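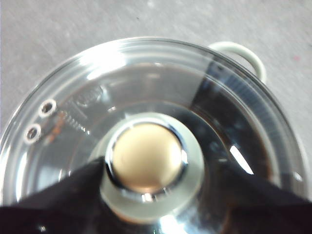

When do I need to air down for the Melora dunes ride?

Before you leave the lower lot. The first sand starts right behind the cattle gate, and there is no flat place to stop once you are on it. We'll have two gauges and a compressor at the lot from 7 a.m., and you can use either one without asking.

The other questions we got this month were mostly about fuel. The loop from the lot to Zesov Wells and back has no gas anywhere on it, and the store at the Wells sells water and snacks only. If your bike has a small stock tank, bring a spare bottle or talk to Verena Widmer, who is driving the support truck again this July. She has room for 11 one-gallon cans. Put your name on yours with paint marker. Tape came off most of the cans last year and it took a while to sort them out.

The truck can't follow the group through the wash. It will go by the county road and meet riders at the Wells, so anything you hand over at the lot you won't see until lunch.

Riders under 19 need a parent's signature on the form, and the parent has to be at the lot in the morning. A text message doesn't count. The land manager checks these now and we don't want to lose the permit.

Spark arrestors are required. So are whip flags on the dune section, including for people who only plan to ride the edge of it. Emano Cycle has flags in stock and is open until 6 on Wednesday.

A few of you asked if the Maruyama trail is back on the route. The washout at the second crossing has been filled, but the fill is soft and there's a drop on the left side as you come down. We are leaving it as an option for experienced riders. Everyone else stays on the two-track, which adds a few miles and comes out at the same fence.

Dinner is at the campground pavilion after the last rider is in. Bring your own plate and a chair. Ride photos can go to the usual club address, with your name and the make of the bike.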